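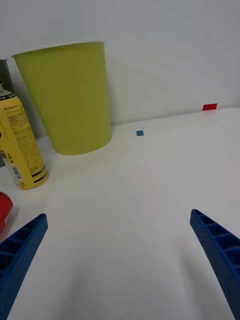 Manden 2 review: fewer demos, same old tape

Manden is a training method for pick-and-place arms, sold as a software package by Prandberg and described in a paper whose first author is Faustine Leclerc. The pitch is simple. You record far fewer human demonstrations than usual, the method works out which moments in each one matter (the approach, the grasp, the release), and it trains mostly on those. The paper says you can get a sorting policy from 154 demonstrations that matches one trained on 1,723. I've read that sort of sentence before, so I asked for a trial license and spent most of September with it.

What you get

The package is an installer, a recording tool, a labeling tool you're told you won't need, and a training script. You bring your own arm and cameras. It wants a camera at the wrist and at least one fixed view of the table. Setup took me an afternoon, most of it spent on camera timing, which the manual covers in one paragraph and a broken link.

The recording tool is good. Playback is quick, bad takes are easy to throw out, and it warns you when the two views drift apart. If Prandberg sold this part on its own I'd probably buy it.

The test

I used a task close to the one in the paper: bottles and cans on a white table, two bins at the back, one gray and one yellow-green. The arm has to pick up an item and drop it in the right bin. Colored tape on the table gives you marks to put things back to between runs. I recorded the 154 demonstrations the paper asks for, trained on all of them, and trained Altik, the plain imitation package our lab already uses, on the same set.

With everything set out close to where it had been in the recordings, Manden was clearly better. Grasps were cleaner and it wasted less time hovering. I'll give it that without an argument.

Then I started moving things. A bin shifted a hand's width to the side was fine. Swapping the two bins was a mess, and the arm kept heading for the old spot and correcting late, or not correcting. Leclerc's paper has a section on "layout robustness," but when you look at the appendix, the layouts vary by less than the width of a bottle. You can call that robustness if you like. I'd call it a tidy table.

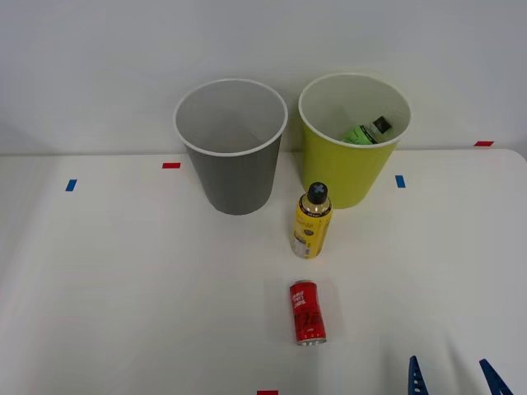 Where the numbers get soft

The headline comparison bothers me most. The big data set was collected by several operators over a long stretch, and the small one by a single operator who already knew the task well. Good demonstrations are worth more than sloppy ones, with or without a clever way of picking the key moments. To show the method is doing the work, you'd want a plain baseline trained on those same 154. The paper doesn't have one.

I ran mine, as I said, and Altik closed a lot of the gap in the easy layouts. Manden was still ahead, but by a margin I could believe, and a smaller one than the paper suggests.

There's also the matter of seeds. The main table reports the best of 5 training runs. I trained 7, and the spread between the best and the worst was wide enough that picking a winner feels like cheating. The worst of mine had trouble letting go of things. Please print the average next time.

A friend at Alhassan tried an earlier version on boxed goods and had the same complaint, so I doubt it's only my table.

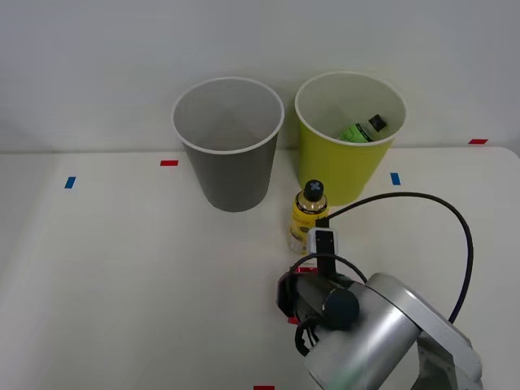
Gripper beside the yellow bottle, green bottle already in the yellow-green bin.

Finding the key moments

Grasps it finds reliably. Releases are weaker, especially over an open bin, where the fingers may open slowly and the tool marks the moment late. You can fix the marks by hand in the labeling tool, and I did for a good part of my set, and it helped. I don't think the time I spent doing that should be left out when someone says the method saves on data.

Should you get it?

If you have one task, a fixed layout and a patient operator, the trial is worth running. Train several times, keep a plain baseline next to it, and swap your bins before you sign anything. For a table that changes from one day to the next, I'd wait for a version tested on one.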